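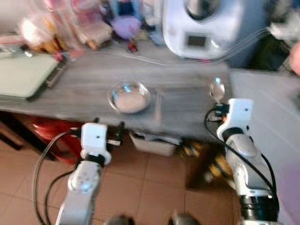
Rimthorpe brings two-arm robots into its Gunaven test kitchen

Staff keep their jobs and receive 15 days of paid training

Gunaven, 14 Jun 2024. Rimthorpe, a maker of prepared meals for hospitals and schools, has started to use two-arm robots in its test kitchen in Gunaven. The system was supplied by the automation company Jandeck.

The robots handle spoons, bowls and other common kitchen tools at an ordinary table. Their first task is the portioning and stirring of recipe samples. The kitchen prepares over 800 samples in a month, and until now all of this work was done by hand.

For the six employees of the test kitchen, the working day becomes different. They will spend less time on repeated movements, which many of them described as tiring for the wrist and shoulder. The time will go to tasting, to recipe changes and to checking the results of the robots. An employee is always present when the arms are working and can stop them at any moment.

"We asked the kitchen team which tasks they would like to give away, and we began with those," the company says in its statement. "No position will be closed as a result of this project."

The training was prepared together with the Aydoğan vocational center. It covers daily operation, cleaning and safety.

In October, Rimthorpe will decide if the same system is suitable for its main plant, where 4,000 meals are packed in each shift. The employees will be consulted before this decision.

Press contact: Rimthorpe Communications Office, Gunaven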